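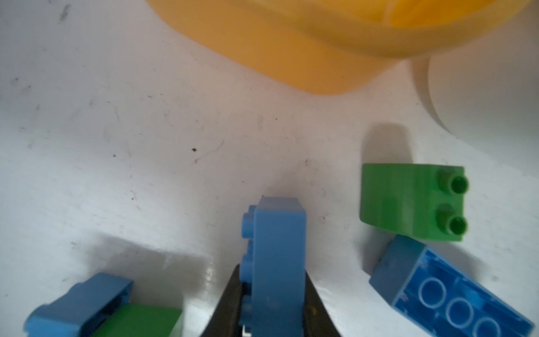
ORDEN Y ALMACENAJE

Clasificar por color: criterios, recipientes y límites de un método doméstico

Por Seidu Osei

La clasificación de bricks de construcción admite tres criterios habituales: por forma, por función y por color. El primero es el que recomiendan casi todos los aficionados con colecciones grandes. El tercero es el que aplica casi todo el mundo cuando vacía una caja sobre la mesa. La discrepancia tiene una explicación perceptiva sencilla: el ojo separa el color antes que la forma, y en un montón mezclado una pieza roja se localiza con un barrido rápido, mientras que distinguir una pieza de dos por cuatro de otra de dos por tres obliga a detenerse y contar tetones.

El inconveniente aparece más tarde. En un recipiente lleno de piezas del mismo color, la búsqueda de una forma concreta se vuelve lenta, porque los contornos se confunden. El rendimiento del método depende por tanto del tamaño de la colección y de la variedad de moldes. Con un juego básico, formado casi por completo por ladrillos rectangulares, el color basta. Cuando entran placas, bisagras, ruedas y ejes, deja de bastar.

El umbral

No existe una cifra admitida por todos. En el cuaderno de almacenaje que edita Clerkby se propone mantener la clasificación cromática hasta las 488 piezas y pasar después a un sistema mixto: primero por familia de forma y, dentro de las familias más numerosas, por color. El valor procede de la capacidad de las cubetas que la propia casa comercializa y debe leerse con esa reserva. Como orden de magnitud es razonable.

Para una superficie de juego o de trabajo de uso diario conviene retirar todo lo que no se vaya a emplear en la sesión. Unas 100 piezas sobre la mesa son manejables para una persona sentada; por encima de esa cantidad, las piezas se tapan unas a otras y el tiempo de búsqueda crece con rapidez.

Los recipientes

La cubeta abierta, de planta rectangular y esquinas redondeadas, es el formato más práctico para la clasificación en mesa. La esquina redondeada facilita la extracción de la última pieza, que en un cajón de ángulo vivo tiende a quedar encajada. La ausencia de tapa elimina un gesto en cada depósito. El precio es el polvo, que obliga a cubrir las cubetas o a guardarlas en un armario al terminar.

La altura de la pared merece más atención de la que recibe. Una pared alta aumenta la capacidad, pero oculta el contenido a quien trabaja sentado y fuerza la muñeca al introducir la mano. Suvora fabrica una serie de 19 centímetros de fondo con pared baja que resuelve bien ambos problemas, aunque se desplaza con facilidad sobre superficies lisas. Las de Tosier pesan más y se mueven menos. En los dos casos, una tira de goma en la base corrige el deslizamiento.

La disposición en hilera, con los bordes casi en contacto, tiene dos ventajas. Reduce el hueco por el que una pieza puede caer detrás y mantiene constante la dirección del movimiento. La hilera se coloca al fondo de la mesa y deja libre la zona próxima, donde se extiende lo que queda por clasificar. 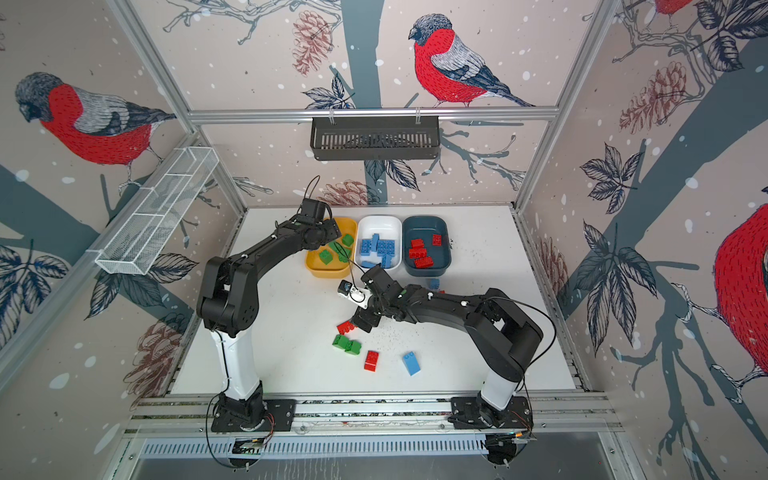
Ladrillos verdes en la cubeta amarilla, azules en la blanca y rojos en la de tono azul verdoso oscuro.

El color de la cubeta

La correspondencia entre el color del recipiente y el de su contenido parece obvia y se aplica poco, por la razón trivial de que las cubetas se compran en los tonos disponibles. Conviene distinguir dos situaciones. En una colección compartida, la coincidencia ahorra instrucciones: quien llega por primera vez deposita la pieza donde la vista le indica. En una colección de uso individual, cualquier asignación estable se memoriza en poco tiempo y el contraste pasa a ser el factor principal. Un ladrillo azul destaca sobre fondo blanco; dentro de una cubeta azul, la pieza y la pared se confunden, sobre todo con luz lateral.

Lo que no debe hacerse es cambiar la asignación a media tarea. Los errores de depósito se concentran en los minutos posteriores al cambio y suelen descubrirse cuando el recipiente ya está lleno.

La superficie

El tablero blanco y mate ofrece el mejor contraste con los colores saturados. Las piezas blancas son la excepción evidente y piden una bandeja oscura aparte. El blanco acusa también las rozaduras y las motas, que se eliminan con un paño de microfibra apenas humedecido. Los acabados brillantes devuelven el reflejo de la lámpara y dificultan la lectura de los tetones; una luz difusa, colocada a un lado, lo atenúa.

El procedimiento

La secuencia que describe Benavides en su guía de ludotecas es la más económica. Se extiende el montón en una sola capa. Se retira primero el color más abundante, con lo que la superficie se despeja pronto, y se continúa en orden decreciente. Las piezas ensambladas se separan antes de empezar. Las dudosas, como los tonos descoloridos por el sol, se apartan a un lado y se resuelven al final, comparándolas con una pieza de referencia de cada cubeta.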